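Search the forum
Search titles only
Advanced search

Handleless fridge, middle door hard to open and not closing flush
Started by tindersett, October, 7.42 pm
13 replies | 2,558 views | 4 shares

tindersett wrote:
We have a large silver-grey fridge, three compartments stacked, no handles on the front. You open each one by getting your fingertips behind the left edge and pulling. It came through Bonlow and carries the Sakamoto name on the invoice.

The top door is fine. The second one down is the problem. It takes far more pull than the others for the first centimetre, then lets go suddenly. When shut, its left corner sits slightly further back than the door above. I would like to know if this is an adjustment fault or the gasket, and whether I can sort it without calling anyone out. The floor is tile on concrete. Age is a little over the guarantee, naturally.

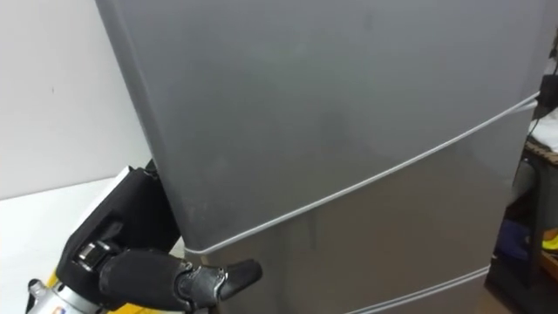

The pull is the same first thing in the morning as it is after the door has been opened twenty times during cooking, so I have more or less ruled out the vacuum you get from warm air cooling inside. I have also cleaned the gasket once with washing-up liquid and warm water. No change.

Reply | Quote

drumlin_k wrote:
Level it first. A cabinet that leans will rack slightly and the lower doors show it before the top one does. Put a spirit level across the top, front to back and side to side. You want it level across and tipped back a very small amount. Adjust the front feet a quarter turn at a time and recheck.

Reply | Quote

oxterby wrote:
I disagree that levelling comes first. A racked cabinet gives you an uneven gap along the seam, wider at one end. It does not normally give you a heavy initial pull. Heavy pull that releases suddenly is magnet plus sticky gasket. Look in the folds, not just the face. Sugar residue sits down in the bottom fold and a wipe over the front misses it.

Paper strip test: shut a strip of paper in the door, pull it out, move along, repeat. Do all four sides. If it drags evenly on three and grips hard on the left, you have your answer.

Reply | Quote

drumlin_k wrote:
He says the corner sits back. A sticky gasket does not move a corner.

Reply | Quote

oxterby wrote:
It does if the gasket has been compressed on that side for years. It also does if the lower door was simply made that way. On plenty of these the upper door is deeper than the one below, to leave somewhere to put your fingers.

Reply | Quote

tindersett wrote:
Level checked. It was out side to side by a little, now corrected. Seam looks the same. Pull is the same. I have not done the paper test yet.

For what it is worth, the left side is where everything happens on this one. You go in just under the seam, in the narrow gap between the cabinet side and the door edge, and pull from there. 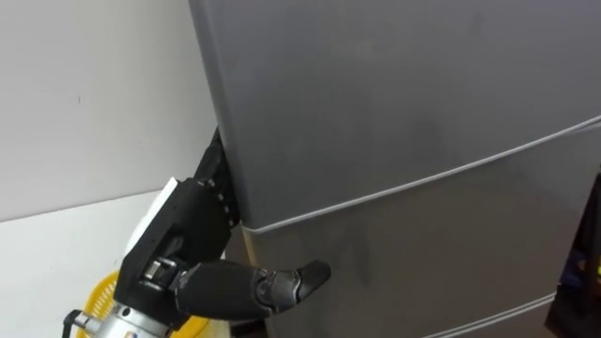

tindersett

If I go in lower down, nearer the next strip, it opens more easily. That may be leverage or it may be that the gasket is worse at the top. I had not noticed until I started paying attention to it.

Reply | Quote

pellow_marsh wrote:
Side-hinged door, same distance from the hinge, so the leverage is the same in principle. If lower is easier then the resistance is concentrated near the top corner. That points to the gasket. I would pull the top left corner of it out of its channel, clean the channel, and reseat it.

A replacement for mine was 4,000 in Uvomska money, which I thought steep for a loop of rubber. Plorkgate sell a generic one but you have to cut the corners yourself and I would not recommend it for a door you use every day.

Reply | Quote

drumlin_k wrote:
Fitted the Plorkgate one to a chest freezer. Perfectly good. The corners need a sharp blade and patience.

Reply | Quote

oxterby wrote:
A chest freezer lid has gravity holding it shut. Not comparable.

Reply | Quote

tindersett wrote:
Paper test done. Drags evenly on the right, top and bottom. On the left it grips hard for the top hand's width and is normal below that. Took the corner of the gasket out and there was a hard brown deposit in the channel. Cleaned it with bicarbonate on an old toothbrush, rinsed, dried, wiped a trace of silicone grease on the face and pressed it back in.

Pull is now close to the top door. The corner still sits back.

Reply | Quote

drumlin_k wrote:
Then I was wrong about the pull. I would still look at the hinge for the corner.

Reply | Quote

pellow_marsh wrote:
Leave the hinge alone if the paper drags evenly. Also, smudges on that finish: damp microfibre, then a dry one, along the length of the door. Spray cleaners leave a haze that is worse than the fingermarks.

Reply | Quote

tindersett wrote:
Will leave the hinge. Repeating the paper test in a month and will post if the left side has tightened up again.

Reply | Quote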